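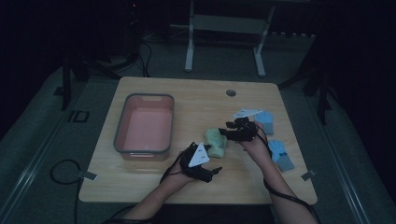
Gloves and Mittens, Before the Winter

Welcome to my small gallery page. My name is Svenja Rüegg and I take care of the glove collection at the Galang neighborhood house. Every year before December we bring out all the gloves that people gave us, look at them one by one and find the second one of each pair. This year we received more than in any year before, and I would like to thank everybody who gave.

The sorting is simple. The gloves come onto the table, the pairs go into the tub, and what has no partner waits for the next evening. Light blue is the color we see most often – I think many grandmothers in Zasenthorpe bought the same wool. Green is more rare, so a green glove can wait long for its brother.

Some notes for those who want to help:

Please pull the fingers straight before you compare. A crumpled glove looks always smaller than it is, and last year we put together some wrong pairs because of this.

Put the two gloves with the palms up. On the palm side you find the marks and the worn places, and the children's sizes are easier to see.

We do not fold one cuff over the other. It makes the knitting wide, and after some weeks in the tub it does not go back. Remedios Enriquez showed me to join them with a short thread instead, and it works well.

Single gloves are welcome too. Kenneth Mangubat makes from them small covers for tea glasses, and he still needs 75 for the December market.

The finished pairs go to the school on the hill and to the night bus station. Rodel Lumbao drives them there in 2 trips. If you have gloves at home which you do not wear, bring them to the front desk, washed if possible. Hats we cannot take this year, the shelf is full.

Page updated 23/11/2022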